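An open day at the Kerkingate forensic laboratory

Friday, August 12, 2022

The laboratory at Kerkingate opens its doors to the public once a year, and places go quickly. I had put my name down in November and been told I was on the waiting list, so I was pleased to get an email in the summer saying a slot had come up in the afternoon group.

Kerkingate is on the edge of Prurdale, past the retail park and the bus depot. The building looks like any other two-storey office block from the road. There is a visitor car park on the left but it was full, and I ended up on the verge by the sports ground. If you go by bus, the stop you want is the one after the depot.

We had to show photo ID at the desk, sign a form and hand in our phones, which went into numbered lockers. A couple in front of me had brought only a bank card between them and had to wait while someone rang upstairs. They did get in. Everyone then had a swab taken from the inside of the cheek. This is so that the staff can rule visitors out if a stray profile turns up in their results later on. The sample is kept for 6 months and then destroyed, and you can say no, but then you only see the lecture room and the corridor displays.

The first stop was the evidence store. Visitors look in through a window and go no further. Items come in from police stations across the county in sealed bags and boxes, and each one is booked in by hand and again by barcode. If the seal number doesn't match the paperwork the item goes back, however far the van has come. The guide said the store had taken in 300 boxes from closed stations over the spring, most of them from Vastenley, and that sorting them was taking up a good part of the week for two members of staff.

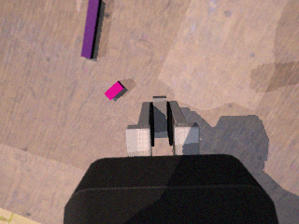
A lot of those boxes are from old cases. Some of the paper labels have gone brown and can't be read without a special light. The older bags were often closed with a staple and a bit of tape, and clothing from more than one person was sometimes put in together. When that happens the lab can still test the items, but any result has to be given with a warning attached, and a court may decide not to hear it.

From the store we went up to the first floor to hear about DNA work. I had expected this to be the busiest part of the building and it was very quiet. The talk was given in the corridor, next to a long board showing how much material was needed for a test at different times. In the early days they wanted a bloodstain the size of a coin. Now a few cells will sometimes do, though the guide was careful to say "sometimes". A tiny sample can only be used up once, so for the oldest cases there is a meeting before anything is opened, and quite often the decision is to leave it alone and wait for a better method.

Someone asked how long a test takes. The machine part is short. The waiting is for everything else: the booking in, the checks, a second scientist going over the first one's work, and the written report. An urgent case can jump the queue. A cold case rarely does, unless a suspect is about to be released or a witness is very ill. 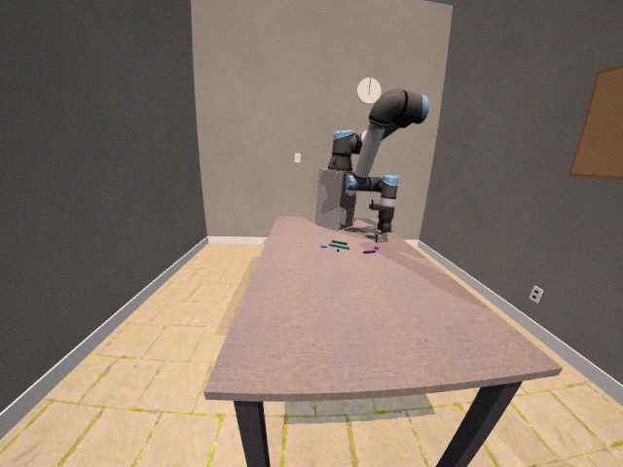 The lecture came next, in a room at the back with stacking chairs and not enough air. It was on family searching, where a profile that matches no one on record is compared with those of people who might be related. I had read a bit about this and still found it hard to follow in places. The slides went by too fast. The main point was that a search like this gives the police a list of names to look at, and then the ordinary work starts — birth records, addresses, who was living where. The speaker put up a family tree with more than 1000 people on it, drawn up for a training exercise, and showed how it was cut down to 2 brothers.

There was a fair question from the back about privacy. If a cousin I've never met gives a sample, am I in the system too? The speaker said not directly, and then spent some time on what "not directly" means. I would have liked a handout on that section.

Tea was in the canteen, with biscuits, and there was a small table of books and leaflets. The leaflets on how to report an old crime were free. The phone numbers on the back were out of date and had been covered with stickers.
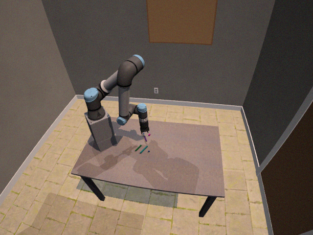 Robot arm on its table, seen from above.

The last part was about fingerprints, and this was the session I liked best. Everyone in the group was given a plain drinking glass, a soft brush and a pot of powder, and told to bring up their own prints. Mine came out as a smear. The trick is to use much less powder than you think and to let the brush barely touch the surface. A boy of ten or eleven at my bench did it properly on his first go and was told to keep the lifting card.

After that they explained how a print is compared. The computer offers a list of likely matches and a person makes the decision, and then another person makes it again without knowing what the first one said. If they disagree it goes to a third. The case records are kept in a program called Yimyam, which the staff seem to grumble about a fair amount. It logs each time a file is opened and it shuts itself down after a few minutes if you stop typing.
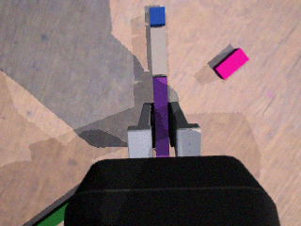

We finished a little late and collected our phones. The whole visit took most of the afternoon, with a good deal of standing, and there are only a few seats along the route. The lift was working, and one visitor in a wheelchair was able to do everything except the window at the evidence store, where the sill is too high. She mentioned it to the guide, who wrote it down.

Some practical points for anyone thinking of going. Children under ten are not admitted. Bags bigger than a handbag have to be left at the desk. There is no charge, but there is a collection tin for the victim support group in Vastenley. The content is not gruesome, and no photographs of bodies were shown, though one of the display boards deals with a real murder in Prurdale and gives a fair amount of detail. It is at the top of the stairs and can be walked past.

Booking for next year opens in November through the laboratory's own page. The morning group gets a shorter lecture and the same tour.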